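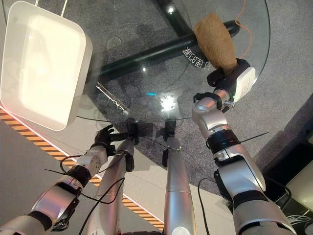
Hajar Bennani
Facilities support, Inuretti

Ticket 764
Subject: Round glass table, second floor meeting room
Status: waiting for parts

Reported by Asuka Kubo in March. She wrote: "The table moves when I lean on it, and it makes a small click. Please look before a guest puts coffee there."

Checked at 9:40. The base is two black bars in a cross, and the round glass lies over them. I pressed near the rim at the end of each bar. Three ends are quiet. At the fourth one I hear the click and the glass goes down a little.

First I thought the floor is not level. I turned the table by a quarter and pressed again. The click moved together with the table, so it is not the floor.

There is also white Chinese writing on one bar. You can read it through the glass, but it is mirrored from where we sit. Yevhen Romaniuk asked if this means the base was put together upside down. I do not know yet. I sent the question to Pesmont, who sold us the table.

10:15. With Yevhen I moved the white tray and the glass rod to the side cabinet, then we lifted the glass. Please do not lift it alone, it is heavy. Under it there should be four clear pads, one for each bar end. I found three. The fourth place has only old glue. I cleaned it with warm water and a cloth.

10:50. I put a folded piece of card there for a test. No click, and the glass stays still when I press. I removed the card after, because it looks bad through the glass and it will become flat in some days.

Reply from Nayara Magalhães, Pesmont:
"Hello Hajar, the writing can face up or down, both are correct for this base. The pads are 16 mm wide. We can send a new set of four. Please change all of them together, the old ones are already thinner."

I ordered one set. Until it comes, please put only light things on the table and keep them away from the rim. The tray can go back, but it should stand fully on the glass.

To do:
Change four pads (Hajar, Yevhen)
Press test at each bar end
Tell Asuka when the table is ready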